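Safe Working Rules for a Bin-Picking Cell
Student project report, Automation Workshop, Dellstead

1. Why we chose this subject

Our group was asked to study one robot cell and to write the rules which a new student must know before using it. At first we wanted to write about programming, but during the first weeks we saw that most of our lost time came from simple things. A bin had moved a little, a cable was too tight, or two people had different ideas about who was allowed to start the arm. So we changed the subject to good practice.

The cell is used for picking mixed objects from a bin. Before our project there was one page of rules on the door. It said to wear safety shoes and to keep the door closed. Both rules are good, but they do not help a person who stands at the control desk for the first time.

2. How we worked

We read the two general standards for industrial robots which our school has in the library, and the cell handbook from Vasier, the firm that installed the fence and the door switch. After this we watched other groups during 26 sessions and wrote down each stop that was not planned. We did not write down names. At the end we had 208 picking runs in our notebook.

We put every stop in one of three groups: cable, bin position, or people. The third group was the largest, and this surprised us. The usual case was that one student changed something on the table and did not tell the student who held the teach pendant.

3. The rules we propose

3.1 One person holds the pendant and only this person may start the arm. If the pendant goes to another hand, both students say it aloud.

3.2 Before the door is opened, the program is stopped and the arm is brought to the home position. A paused program is not a stopped program.

3.3 The first run after any change is made at 20 per cent speed. This is also valid when the change looks small, for example one new object in the bin.

3.4 The bin is fixed with a clamp, and its correct place is marked on the table. If the bin does not match the marks, the run is not started.

3.5 Cables on the arm are checked by eye at the start of the session. They need enough free length at each joint, and the bundle must be held together so that no loop can catch on the rim of the bin.

3.6 Objects are put in by hand only when the arm is at home. Liquids, glass and sharp things are not allowed.

3.7 Every unplanned stop is written in the log, also when the reason seems silly.

4. Trial of the rules

We tried the rules with six sessions of our own, and afterwards a group from the Nusthorpe course used them without our help. 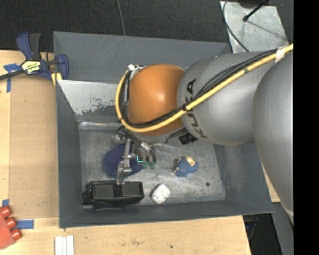 Dellstead, February 28, 2025

The orange and grey KUKA arm works low in the bin, so rule 3.5 matters here more than in an open cell. The yellow cable and the thin black ones follow the same bend over the orange joint, with tape and a tie around them. The clamp from rule 3.4 sits on the rim at the corner of the bin.

The Nusthorpe group had two remarks. They found rule 3.2 too slow when only one object must be turned, and they asked for a shorter way. We discussed this and kept the rule as it is. Their second remark was that the log sheet had no place for the time of the stop. This was our mistake and we added a column.

5. What is still open

We could not test the rules with a heavier gripper. The Varghese workshop has one and we hope to visit in April. We also did not measure if the rules make the work slower. Our feeling is that a session begins a little later, but we have no numbers for it. The log sheets are kept in the folder beside the control desk, and the next group may change the form if they write the date of the change on the first page.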